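Search Culora Magazine Search Menu

The Cabinet Bay: A Day With the Lekota and Its Orange Pads

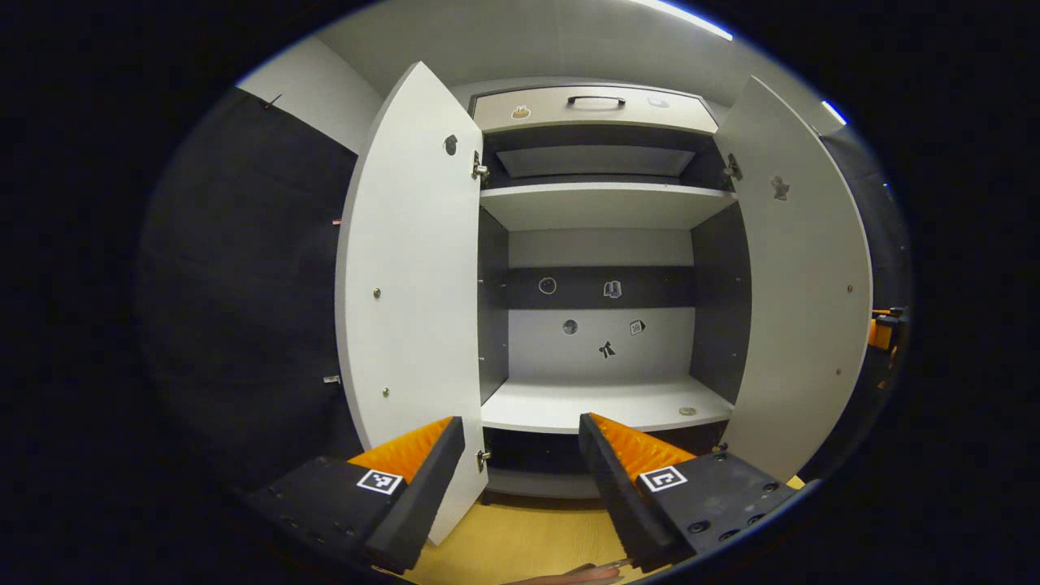

Doors open in the cabinet bay at Wallasent's Irnwood shop, with the Lekota's two fingers in the foreground.

I spent my first half hour at Wallasent watching a grown adult open and close a cabinet. I should say I loved it. I've written about welding cells and palletizers the size of a two-car garage, and I've never wanted a turn on any of them as badly as I wanted a turn on this.

The company is in Irnwood, up a flight of stairs over a tile store, and what it does all day is teach robot arms to handle household furniture. The teaching is done by people. They pick up a hand-held gripper called the Lekota, walk up to a cabinet or a sink, and do the chore with it while the camera on the tool records. Later the recordings are used to train an arm wearing the same kind of fingers. I'd come for the part before all that, though: how the bay gets set up in the morning, and what it takes to keep a gripper that gets squeezed all day in decent shape.

The cabinet is a tall white one with two hinged doors, a drawer across the top with a black bar handle, and one big compartment you could lose a vacuum cleaner in. It stands beside a black fabric curtain on a light wood floor. And it has stickers! A circle on the dark band across the back, a little black character lower down, more on the doors and the drawer front, one lying flat on the shelf. I took them for somebody's kid's work. They're there for the camera. A plain pale panel gives the tracking software very little to hold on to, and when you lean in with the Lekota the panel is most of what it sees. So the crew sticks things on it, all different, so that left never gets mistaken for right.

The operator I shadowed (two years on the job, very patient with me) starts at 7:30 with the lens. Dry cloth, then a look through the live view, then the cloth again. The view is very wide, so wide that the whole room bends into a circle, and a thumbprint near the rim can sit there all morning before anyone notices it.

Then come the fingers. Each one is an angular black plastic body with a row of small screws and an orange ridged pad on the inside, and on top is a square black-and-white marker. The marker is how the software knows how far apart the fingers are. Scratch it or let a corner peel and the opening width starts to jump around in the data. The spares live in a flat tin, and I was told very firmly that you don't trim one to fit. If it doesn't fit, there's old glue underneath. Get the glue off.

The pads are the bit that wears out. They're soft, and a bar handle is hard on soft things. Every 100 pulls on the drawer, the operator stops, opens the fingers all the way, and runs a fingernail down the ridges. If the nail slides where it used to click, the pads come off. Both of them, always as a pair, since one fresh and one tired pad will pull a handle a hair to one side. I tried the fingernail test on a worn set and a new set with my eyes closed and got it right, and I was more pleased about that than I probably should have been.

Changing them is a small job that's easy to do badly. You back the screws out in order, lay them on a magnet mat, lift the old pad, wipe the seat, press the new pad in from the tip toward the wrist, and put the screws back finger-tight before you go around again with the driver. The plastic will take a thread only so many times. There's a drawer of cracked bodies in the workshop from the days when people leaned on the driver, and new hires get shown it early.

After a change comes what the crew calls the squeeze. Close the fingers on a wood block of known width, read the number on the screen, open, close, read again. If the two numbers agree, you can record. If they don't, it's the marker, or a screw, or now and then the block (somebody once used it as a doorstop and it had a dent in it for a week).

Then the cabinet gets its turn. The hinges are silver ones, top and bottom, and they drift. A door that sags even slightly will meet the other one on the way shut, and then you've got a pile of recordings that teach an arm to bump doors. The operator swings each one out, lets go, and watches whether it stays. It mostly does. When it doesn't, there's a screwdriver on a string by the curtain.

In November the bay logged 938 recordings. Of those, 478 were doors, which surprised me, as I'd have guessed drawers would be the popular item. Doors are harder, I'm told. A drawer goes in a straight line and a door wants you to walk in an arc and keep your wrist quiet while you do it. My own first try, around mid-morning, had the wrist doing something like a wave goodbye. It was deleted in front of me.

My fourth was kept. You hold the grip low, let the fingers open wider than you think you need, go in slowly, and close only when both pads are alongside the edge of the door. Then you pull with your feet, if that makes sense. It didn't to me until I did it.

By the afternoon I'd changed a pair of pads myself, under supervision, and my squeeze numbers matched on the second go. The first time I'd left a screw on the mat. The operator picked it up, handed it to me, and went to wipe the lens.

Get Culora Magazine in your inbox every month. Enter your email address to subscribe. You can unsubscribe at any time.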